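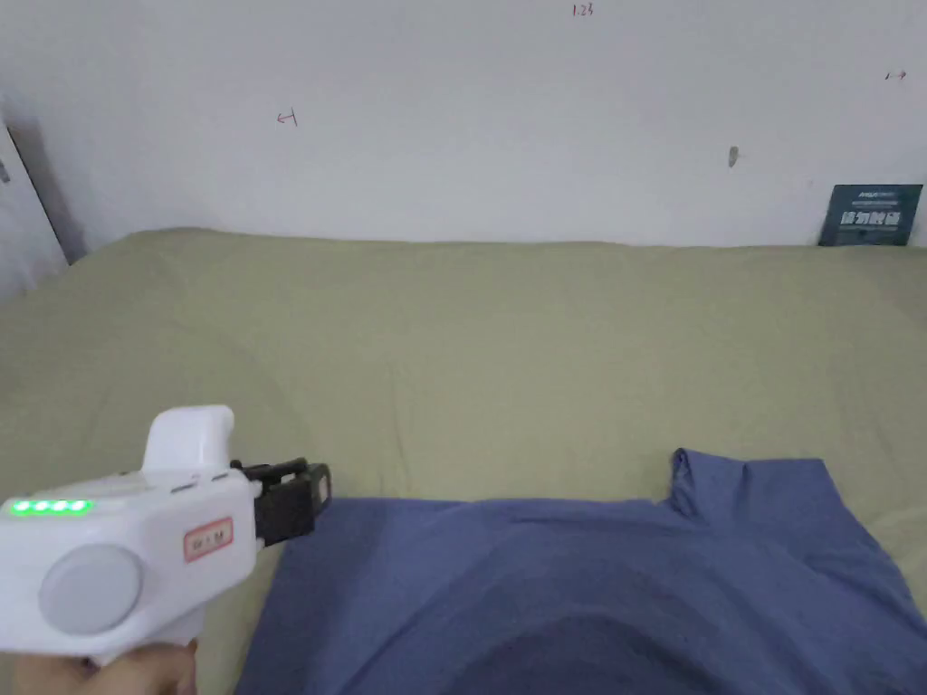 How early does the floor need to be checked before a mixed-ability dance show?
Two hours before doors, with every dancer who uses a wheelchair or crutches invited to roll or walk it first.

Pre-show stage check, Araya Dance Hall
Show: Gramel (duet, plus open floor for the audience afterward)
Checked by: Jahangir Jayawardena
Date: 13 December 2018

FLOOR
Dance floor seams taped flat, no lifted corners – OK. The new tape is wonderful, you can run a caster over it at full tilt and feel nothing.
Floor swept and dry mopped – OK
Screws and staples from the last set cleared – OK after second pass. Found one staple upstage left, right where the long spin happens. Please run the magnet bar in both directions.
Stage edge marked with raised strip – OK. Both dancers say they can feel it through the wheels (and through bare feet!), so let's keep this strip for the tour.

RAMP AND ENTRANCES
Ramp locked to stage, both pins in – OK
Ramp slope no steeper than 1 in 12 – OK
Side rails tight – FIX. Left rail wobbles at the bottom post. Tightened once, want it looked at again before the house opens.
Wings clear to full chair width – OK, after moving the costume rack. The crossover is lovely and wide now and the quick change went so much better in the run-through.

POWER CHAIR AND SOUND
Batteries charged – OK
Contact mics on chair motor housing, cables tied away from wheels – OK. They sound fantastic in this room, that low hum goes right into the seats.
Emergency stop reachable by dancer and by partner – OK, tried by both
Subs strapped, nothing walking on the risers – OK
Sound level at front row – CHECK AGAIN with people in. Bring out the basket of earplugs either way.

LIGHTS AND HAZE
Safety cables on all hung fixtures – OK
Strobe warning posted at both doors – FIX. Only one sign up so far. The Filel entrance still needs one, at seated eye level please.
Haze test with floor checked for slick spots – OK, none found

AUDIENCE
Wheelchair spaces open, with companion seats next to them – OK
Quiet room unlocked, lamp on – OK
Exit paths clear during the open floor section – OK with the two benches pulled back. I love that this part is staying in the show, so let's give people the room to really move.

STILL OPEN BEFORE DOORS
Left ramp rail
Second strobe sign
Front row sound level

Next full ramp inspection is in June, before Lulta goes into rehearsal.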